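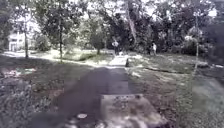 Worn asphalt path under trees, with a pale concrete patch in the foreground.

Bemala Path Mender – cold-lay asphalt repair, 14 kg tub

I have sold surfacing products for a long time and I don't believe most of what is printed on the tubs. "Permanent" is the word that annoys me most. A path laid over tree roots is going to move, and anything you put in a hole in that path is going to move with it or come out. So please read this page before you order. We would sooner sell you fewer tubs than take them back half used.

What it is

Path Mender is a bitumen-bound stone mix that you use straight from the tub. You don't heat it and you don't mix anything in. The stone is 6 mm and under, so it makes a fairly fine finish that is fine for walking, strollers and bikes. It goes on dark black and dulls with time. It will not match an old gray path on the day you lay it, whatever the color sample suggests. If color matters a lot to you, you probably want a contractor to resurface the whole run.

What it is good for

Potholes and broken edges in asphalt footpaths, private drives with light traffic, the sunken strip that gets left after somebody has dug up a pipe. Also the gap where an old concrete patch meets the asphalt around it. Those joints open up because the two materials don't move the same way when the weather changes, and water gets down there. Filling the joint won't cure that, but it slows it down and gets rid of the lip people trip on.

What it is not good for

Hairline cracks. The stone is too big and you'll end up with a ridge. Use a pourable crack filler.

Loading bays, or any spot where trucks turn on the same place every day. The maker says "suitable for commercial traffic." I asked what traffic they meant and got a brochure back.

Root heave. If the path is humped up, the hump is wood. You can feather the mix out on both sides to ease the slope, and plenty of parks do, but the root keeps growing. Talk to a tree person before you cut anything.

Holes with standing water in them. The label says the product "can be applied in wet conditions." It can be applied, yes. We tried it in our own yard in January, in a hole we had left wet on purpose, beside one we had dried and brushed out. Same tub, same tamper. The dry one is still there. The wet one was loose at the edges before winter was over. Two holes is not a scientific trial and I won't pretend it is, but it was enough for me to stop repeating the claim.

How much you need

The maker's coverage chart assumes a neat square hole with straight sides. Real holes have sloping sides and a soft bottom that you dig out further than you planned. Measure length, width and depth at the deepest point, work from that, then add a tub. Unopened tubs can come back to us. An opened tub keeps for a while if you press the inner liner down flat and put the lid on properly, but I wouldn't plan a job around last year's leftovers.

Laying it

Cut or chip the edges back to sound asphalt. Brush out the dirt, leaves and loose stone, and be fussy about it. Under trees this takes longer than the filling does, and it's where most bad repairs start.

Fill in layers no deeper than 2 inches and tamp each one hard. A hand tamper is fine for small holes. The back of a shovel is not a tamper. Leave the last layer slightly proud, as it will pack down under feet and wheels. Dust the top with dry sand if people will be walking on it right away, or it will end up on their shoes and then on your carpet.

The label says "instant use." You can walk on it at once, that part is fair. It stays soft enough to mark for a good deal longer, more so in deep shade where the sun never gets to it. Keep bike kickstands, bench legs and ladders off it until it feels firm.

Edge primer – do you need it?

The maker sells a brush-on primer and recommends it for every repair. I'm in two minds. On clean, fresh-cut asphalt I have not seen it make a difference. Against old concrete I think it helps, and I use it there. We stock it, but we don't add it to your basket for you.

Specification

Pack: plastic tub with liner and lid
Net weight: 14 kg
Stone size: 6 mm down
Maximum layer: 2 inches
Color: black
Tools: stiff brush, chisel or bolster, tamper
Cleanup: hand cleaner for skin, mineral spirits for tools

Delivery

Tubs are heavy and the driver leaves them at the curb. If you need them carried to the far end of a park or a long drive, arrange that yourself. Pallet orders need a forklift or a tail lift. Tell us which when you order – we can't change it once the truck is loaded.

Customer comments

"Did the holes on the shared path behind our units. Went down easily enough. Much blacker than the old surface, as you warned." – Ignacio Villalobos

"Good on the drive, poor along the edge where there was only soil to hold it. I think it needs a board or curb to pack against." – Touran Shahbazi

She is right about the edge. With nothing solid beside it the mix just spreads. Set an edging board first, or expect to redo it.

"Lid cracked in transit, top layer gone hard. Replaced without argument." – Purificación Mateos

Questions about a particular path can go to Eusebio Goicoechea at the trade counter. Send measurements along with a photo. He will tell you if you're wasting your money, and sometimes you are.

Category: Grounds & Paths > Surface Repair > Asphalt

Last updated: April 26, 2023

Related items
Bemala Edge Primer, brush-on
Ivdale Hand Tamper, steel plate
Aranda Pourable Crack Filler
Watemden Timber Path Edging
Ivdale Stiff Yard Brush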